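Trabalhar de casa, segundo ano

Em abril fez 2 anos que deixei de ir ao escritório. A Plimia fechou o andar que tinha alugado no centro, mandou cada um buscar as suas coisas e disse que depois se via. Ainda não se viu. Entretanto mudei de rotina umas quantas vezes e achei que era altura de escrever o que ficou e o que deixei cair, até para responder ao Syahrul Nugroho, que me perguntou por email como organizo o dia e a quem devo uma resposta há semanas.

Faço traduções técnicas, quase tudo manuais e fichas de produto. O trabalho chega em ficheiros de tamanho muito desigual. Há dias de 3,000 palavras e há dias em que passo a manhã à espera que alguém do outro lado confirme um termo. No escritório essa espera preenchia-se sozinha, com conversa. Em casa tive de decidir o que fazer com ela, e durante os primeiros meses decidi mal: abria o correio, fechava o correio, lia notícias.

A mesa

Comecei com uma secretária encostada à parede do quarto. Tinha 80 centímetros de largura, chegava para o computador e pouco mais, e ficava a dois passos da cama. Ao fim do primeiro inverno vendi-a e passei a trabalhar à mesa, na sala. Perdi a gaveta. Ganhei luz e deixei de dormir ao lado do trabalho, coisa que me fazia acordar a pensar em glossários.

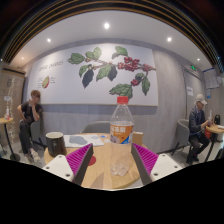

O problema de trabalhar na sala é que a sala serve para outras coisas. Às sete da tarde tudo tem de desaparecer. Resolvi isso com uma caixa de cartão com tampa: computador, cabos, caderno e dicionário vão lá para dentro, a caixa vai para a prateleira de baixo da estante. Demora dois minutos. Já tentei saltar este passo e acabei a rever um manual às dez da noite, por isso deixei de saltar.

A cadeira foi a compra mais cara. Experimentei três numa loja e trouxe a do meio, nem a mais barata nem a que o vendedor queria. Estou satisfeito com ela. Quem tem dores de costas deve sentar-se pelo menos um quarto de hora antes de pagar, e levar os sapatos que usa em casa – a altura muda mais do que se pensa.

O horário

Levanto-me às sete e começo às oito e meia. De manhã traduzo, à tarde revejo. Experimentei o contrário durante um mês e a revisão saiu melhor, mas a tradução ficou tão lenta que não compensava.

Uso um temporizador de cozinha. Marco blocos de 105 minutos, o que parece estranho, mas veio de contas simples: quero dois blocos antes do almoço, com meia hora pelo meio, e a manhã acaba ao meio-dia e meia. A Hélène Landry, que revê os meus textos para francês, trabalha em blocos de 25 e diz que eu exagero. Com 25 minutos mal acabo de reler a página anterior.

No intervalo saio. Vou até ao fim da rua e volto, com chuva ou sem ela. Se ficar em casa, meia hora transforma-se em roupa para estender e loiça para lavar, e regresso à mesa mais cansado do que saí.

As pausas e a comida

Foi a parte que mais demorei a acertar. No escritório havia uma máquina de café no corredor e o almoço era onde os outros fossem. Em casa passei meses a comer em pé, de frente para o frigorífico aberto. Agora cozinho à noite para o dia seguinte, em regra sopa e uma coisa com arroz, e almoço sentado, sem ecrã.

Café, só até às onze. Depois bebo água ou chá, e de vez em quando uma coisa mais doce a meio da tarde, quando a revisão custa a andar. Reduzir o café foi ideia da Charmaine Shabalala, antiga colega da Plimia, e ao fim de três semanas comecei a adormecer mais depressa. Pode ter sido do café, pode ter sido da mudança de mesa, foi tudo na mesma altura.

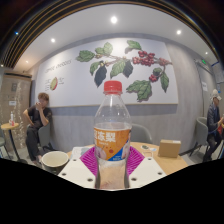

As reuniões

Tenho poucas e gostava de ter menos. As da Plimia são à tarde, por vídeo, e a maior parte podia ser um email. Pedi que me mandassem os pontos na véspera. Às vezes mandam. Quando não mandam, entro, ouço e vou corrigindo vírgulas noutra janela.

Do que sinto falta é das perguntas rápidas, daquelas que se faziam por cima do monitor. Escrever a alguém para perguntar se prefere "tampa" ou "cobertura" parece um abuso, e então acumulo as dúvidas numa lista e envio tudo ao fim do dia. Funciona, embora me obrigue a voltar atrás no texto na manhã seguinte.

Para este ano falta-me arranjar um candeeiro decente para os meses escuros e convencer-me a desligar as notificações do telefone antes do almoço. Syahrul, se leste até aqui, a lista de programas que uso segue por email esta semana.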